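Thread on the grasp planner rewrite in Gudaveo, for those who asked why the September branch never got merged. Mostly about cloth.

The old planner took a depth crop, fit a plane, subtracted it, and called whatever was left an object. Fine for boxes. On upholstery the plane fit is bad to begin with, and the cushion sags when you press on it, so the residual you planned against is gone by contact time.

First change: segmentation now runs on color plus depth, and depth gets less weight when the support surface is flagged soft. The flag is set by hand per site. Yes, I know.

Second change: candidates are scored on fold ridges. A ridge between the fingertips is worth more than the centroid of the mask. The centroid of a bunched cloth is often a flat spot with nothing to pinch.

The wrist view is the only one the scorer gets. Red cloth on gray fabric, with a second red and white one further right, folded. Both pass the color gate, so the planner has to keep two instances apart and commit to one before descent.
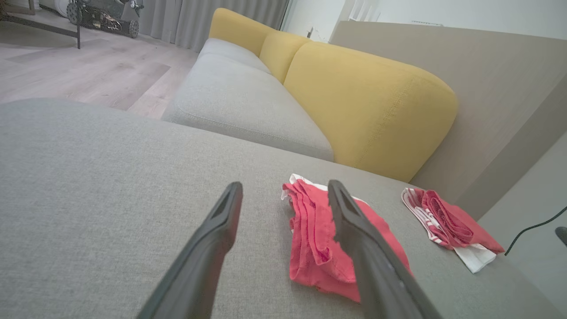

Prurkia asks whether the instance split still holds once the fingers start covering the target, or whether the mask jumps to the neighbor.

It used to jump. Now the target ID is locked at the pregrasp pose and the mask is propagated from there - no fresh detection below 88 mm. If the overlap with the propagated mask drops too low, the arm backs off and replans.

Finger pixels are masked out using the kinematic model. This needs a decent hand-eye calibration. Ours drifted and we lost 14 runs to it before anyone looked at the transform.

Numbers from the replay set: 577 logged approaches, 12 wrong-instance commits with the new tracker. Most of those are two cloths touching. I have no fix for that case yet.

Controller side is unchanged. Same guarded descent out of Haugland, same force threshold. It stops late on soft cushions and I would like it to stop earlier - separate ticket.

Config keys were renamed, so old site files will fail to load. There is a migration script in the tools folder. Run it with the dry-run option first, it rewrites in place.

Next up is the release side. Open-loop for now.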